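Chapter 8
Looking After a Hand-Held Gripper

A gripper lives or dies by its contact surfaces, and I love this part of the job! Before touching a tool, learn to look at it. Pads come first. Check the texture of each one for shine, grit and lifted corners.

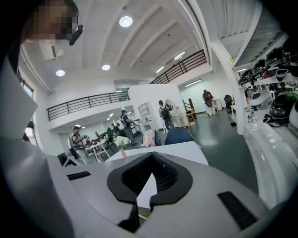

Wipe with a damp cloth, let the surface dry, then close the jaws slowly by hand. You should feel the same light drag the whole way – any catch means dirt in the slot.

Fingers wear differently. At the Billcombe shop, Flurina Hollenstein swaps hers every 4 weeks and keeps the old ones in a drawer for students to bend. 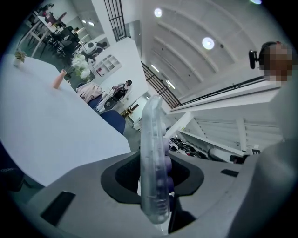 Seat the finger fully in its socket before tightening, and try a gentle wiggle. Section 8.1 starts with cleaning, and you will need a soft brush and 3 spare pads.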